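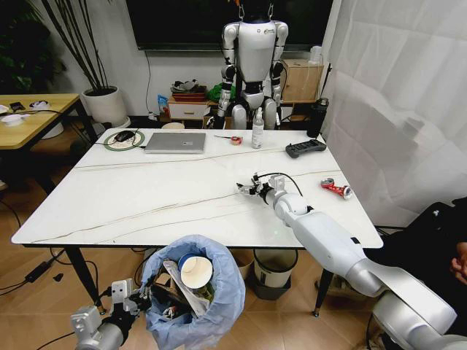
Main page | Contents | Recent changes | Random article

Nornine (robot)

Last edited in July by the Cluller workshop wiki editors

Nornine is a two-armed tabletop robot built in the shared workshop at Cluller. It was designed for light household work, mainly clearing small objects from a table and dropping them in a wastebasket. The name covers both the machine and the set of build notes kept by the workshop's members. Nornine is the second robot built by the group, after the single-arm Jurine.

Background

Jurine was a desk-mounted arm with a simple two-position claw. It could pick up wooden blocks and foam shapes but did poorly with paper cups, which it tended to crush. The arm was also bolted to the surface it was meant to clear, so a good part of that surface was out of reach. Work on Nornine began as an attempt to fix both problems.

The first plan called for one longer arm on a floor stand. A second arm was added after early trials showed that a wastebasket with a loose liner needed to be held or nudged while something was being dropped in. The group discussed a rail-mounted version as well, but the rail was priced at more than the rest of the parts together and the idea was dropped.

Design

Each arm is a chain of powered joints ending in a gripper. The arms reach the work area from the side, leaving the tabletop free of mounting hardware. Power and signal lines to the gripper run outside the arm in a loop. An internal route was tried on an earlier version, and the cable wore through at the elbow within a month.

The control software runs on an ordinary laptop. It has 2 modes. In direct mode a person steers one arm at a time with a handheld controller. In playback mode the arms repeat a stored motion, with small corrections for where the object has been found. Stored motions are kept as plain text files, one line per joint position, and can be edited by hand.

The grippers are limited to a payload of 250 grams in software. The motors can lift more, but the limit was set after an arm tipped its stand while holding a full water bottle at arm's length. A later stand with a wider base cured the tipping — the limit was left in place.

Cárdenas gripper

The Cárdenas gripper is the third finger design used on the project and takes its name from the street where the workshop had its first room. It uses small jointed fingers in place of flat jaws. The fingers close until the motor current rises past a set point and then hold. This lets the same grip be used on a paper cup and on a screwdriver, although thin objects lying flat remain difficult. The usual workaround is to push the object to the table edge first.

Testing

Nornine is tested on a set of everyday objects left on a table in no fixed layout. Cups, crumpled paper, hand tools and bottles are all used. A trial counts as passed if the chosen object ends up in the basket and nothing else on the table has been knocked over. By the end of the first season the group had logged 2000 trials. Most failures were put down to the last few inches of the approach, where a small error in height makes the fingers strike the table or close on air.

Shiny surfaces and clear plastic cause trouble for the object finder. Sheer curtains are drawn during daytime trials to soften the light.

Safety

The workshop's rules for Nornine are short. One person stays within reach of the stop switch whenever the arms are powered. Speed is held to the lowest of 5 settings when anyone is seated beside an arm. Hot drinks are kept off the test table.

See also

Jurine
Cárdenas gripper
Shared workshop
Teleoperation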